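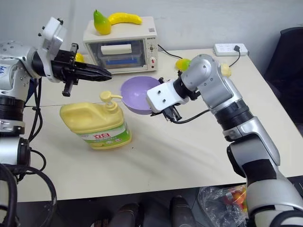
Progress report on the Westwood touring kit
16 December would have been too neat, so I'm a day early with some of the figures, but everything below is right as of this morning.

Hello all. I promised you a proper update before the holidays, and I've put the kettle on and cleared the bench so I can do it in one go. The short version is that the panniers are nearly there, the screen is done, and the heated grips are still giving me grief.

Since the last report we've put 862 miles on the test bike with the full kit fitted. I'd told you 1,000 by now and I'm sorry to be short, but we lost the best part of a fortnight to ice and I wasn't going to send anyone over the tops from Fliverbridge on that just to make the number look good. The rest will be done in January.

Panniers first. You'll remember the old mounting rails let the left-hand box rattle at tickover, and it drove us all mad. We've moved the rear fixing back and swapped the rubber washers for a thicker type, and the rattle's gone. I rode it home two-up with both boxes full and it felt lovely, really planted, even on that horrible patched bit by the Westwood roundabout. The lids are another story. They keep the rain out when they're new, but the seal takes a set after a few weeks and then you get a damp jumper. Grisia (who mould the boxes for us) have offered a softer seal at the same price and I've said yes to a trial batch.

The screen I'm very pleased with! We went with the taller of the two shapes in the end. It's noisier than the short one if you're over six foot, I can't pretend otherwise, but everybody else who tried it preferred it, and it keeps the worst of the weather off your hands too. The brackets bolt straight on to the standard headlamp mounts, so a customer can fit it at home with two spanners and a bit of patience. 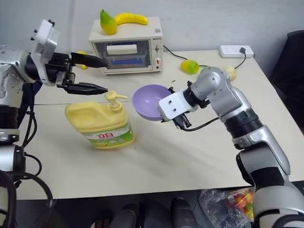 Robot arms either side of a white table, with the yellow soap bottle.

Now the grips. Chiang sent us the second version of the controller in the autumn and it's much better made than the first, with a decent sealed plug. The trouble is the low setting, which is hardly warm, while the high one is too hot to hold through summer gloves. They've agreed to change the steps between settings and I'm expecting new units in January. If those don't suit, my feeling is that we launch the kit without grips and sell them later as an extra. I'd like your view on that before I commit to the box artwork.

Money. We're £300 over on this stage, nearly all of it down to having the rails re-plated after the first lot came back patchy. The plater has taken half the blame and knocked something off the next order, so I think I can claw it back. I'm not asking for any more at this point - just flagging it so it isn't a surprise when you see the ledger.

Fitting instructions are drafted. The drawings are clear enough but my wording goes on a bit (you'll be amazed to hear), so they need a trim. I also still owe you the torque figures for the lower rail bolts, which I'll add once we've stripped the bike down and had a look at how they've settled.

Coming up next: finish the miles, fit the new seals and leave the boxes out in the yard for a good soaking, try the new grip controllers, and get a firm price for the first production run. I'd still like to have kits on the shelf for the start of the riding season. It's tight, but the only thing I can see holding us up is the seals.

Give me a ring if anything's unclear, I'm in the workshop most afternoons.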